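# Folding a button-front shirt without the gadgets

I have tried the plastic flip boards. I have tried the "two-second fold" that does the rounds every May, pinching here and crossing there, and after 50 goes I could do it in more like twenty, with a collar that looked slept on. Most folding advice is written for T-shirts and then applied to proper shirts in the hope you won't notice. What follows is slower and duller, and my shirts come out of the drawer fit to wear.

## What you need

A flat, hard surface, wider than the shirt. A bed is no good, whatever the videos say, as the fabric sinks and drags. A kitchen table will do once you've wiped it. Skip the tissue paper and the £158 "garment care station" that a reader, Rupert Aigner, asked me about. It's a board with a drawer.

## The fold

1. Do up the top button, the one at the chest and the last one. Plenty of guides tell you to fasten every button. I did that for a year and saw no difference.
2. Lay the shirt face down and pull it straight from the hem. Smooth from the middle outwards with flat hands.
3. Fold one side in, to a point halfway along the shoulder. Turn the sleeve back down so it lies along the fold.
4. Do the same on the other side. The edges should run parallel. If they taper, undo it, as it won't fix itself later.
5. Bring the hem up by a third, then fold again to just under the collar.
6. Turn the whole thing over.

Now the bit most people rush. Hold the collar end down and tug the front gently from beside the placket until the buttons run in a straight line.
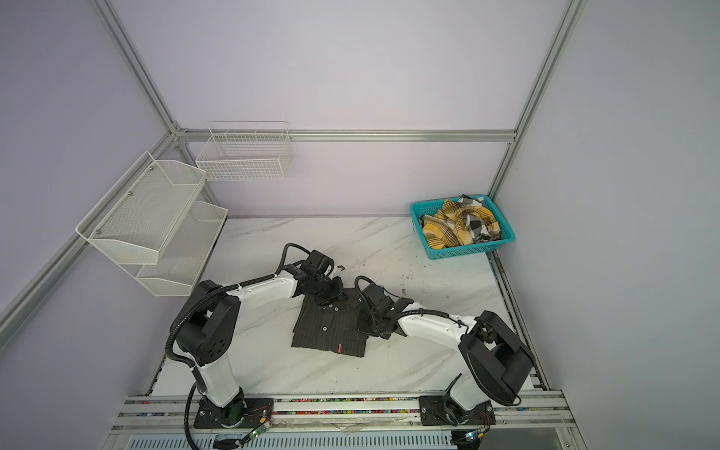
Stripes help here, whatever you may have heard about them being fussy. A fine pinstripe shows a crooked fold straight away, and you can correct it before it goes in the drawer. On plain dark cloth you're guessing.

## Stacking or filing

Filing shirts upright is fashionable. It works for T-shirts. With collars, I'm unconvinced: they lean, then they bend. I stack mine flat, no more than four deep, with the collars at alternate ends.

Anything you can't face folding can go in a basket, and I won't tell you off. Flannel and brushed checks survive it well enough. Crisp cotton doesn't, and no amount of "steaming in the shower" has ever brought one of mine back.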